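Equipment Review: The Barnex Two-Arm Teaching Station

Category: Bench systems for demonstration and remote teaching
Reviewed at: Treltdale Center for Applied Handling
Published: 2/15/21

Purpose of this review

The Center was asked by its member workshops to evaluate a bench system on which an operator can show a robot a manual task, record the demonstration, and train a controller from the recordings. The Barnex station was selected for the first evaluation. It was purchased at list price, and Barnex was not shown this text before publication.

The station is sold as a set: 2 arms for the table, a matching pair of hand-held leader arms for the operator, a recording program called Gil, and a frame to which the table arms are bolted. The operator moves the leader arms and the table arms follow. Members who have used a teach pendant will find the method considerably faster to learn.

Assembly and cabling

Assembly of the frame presented no difficulty. The printed instructions are clear, and the screws are supplied in labeled bags. Alignment of the arm bases should be checked with a square before final tightening, as the slots in the rail allow more movement than the drawings suggest.

Cabling was less satisfactory. The cable to each wrist must be left with a generous arch so that it does not pull when the forearm is extended. The manual gives no length for this arch, and our first attempt was too short. The cables supplied are long enough; the guidance is not.

Cloth handling

Folding and sorting of small textiles was chosen as the principal test. Cloth is a demanding material for teaching by demonstration, as it seldom lies the same way twice and the operator must make many small corrections. 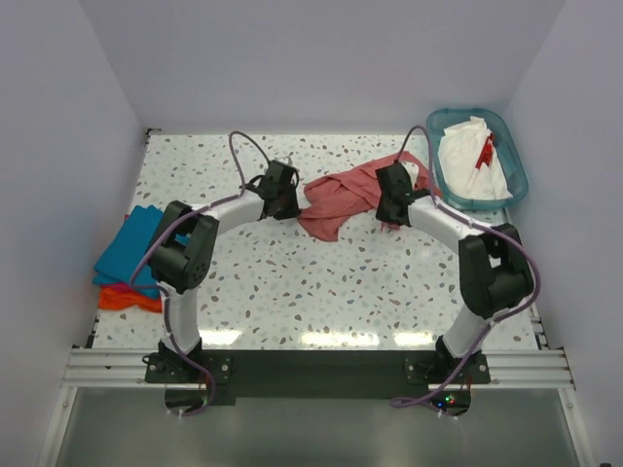
Jeptoo Okoth
Senior Evaluator, Bench Systems

With a crumpled red cloth spread between the grippers, the operator's first decision is where to take hold. Our operators were instructed to grasp near the ends of the cloth, to avoid crossing the forearms, and to keep the folded stack at the left and the bin at the far right clear of the elbows. The last point requires attention. The elbow joints are bulky, and an operator watching the grippers can easily lose track of them.

Response of the table arms to the leader arms was good. Slow movements were followed smoothly. Quick reversals produced a short lag, to which operators adapted after a few sessions. The grippers close evenly, but the operator receives no sense of grip force through the leader handles. With thin cloth this led to repeated closing on nothing, and such episodes had to be removed before training.

The glossy tabletop supplied by our own workshop reflected the overhead lamps. Members are advised to choose a matte surface if cameras are to be used for training.

Recording and playback

Gil starts and stops a recording by foot switch, an arrangement our operators preferred to the keyboard. Each episode can be replayed on the arms or deleted. It cannot be trimmed. An otherwise sound demonstration with a poor ending must therefore be repeated in full or exported and cut in another program. We used Burnano for this purpose, and the exported files opened without conversion.

By July the Center had stored 4,000 episodes. The software remained stable, although the episode list became slow to scroll and offers no search by operator or by task.

Support

We contacted Barnex twice. The question concerning wrist cables was answered the same day. The request for a trimming function was acknowledged, with no date offered.

Assessment

The station is recommended to members who intend to teach two-handed tasks with light, soft objects and who have staff available to review recordings. It is not recommended where the operator must judge grip force closely — for example, in the handling of thin-walled containers. Members considering purchase may reserve time on the Center's unit through the equipment desk. Operators new to the leader arms should reserve 2 sessions, the first for practice without recording.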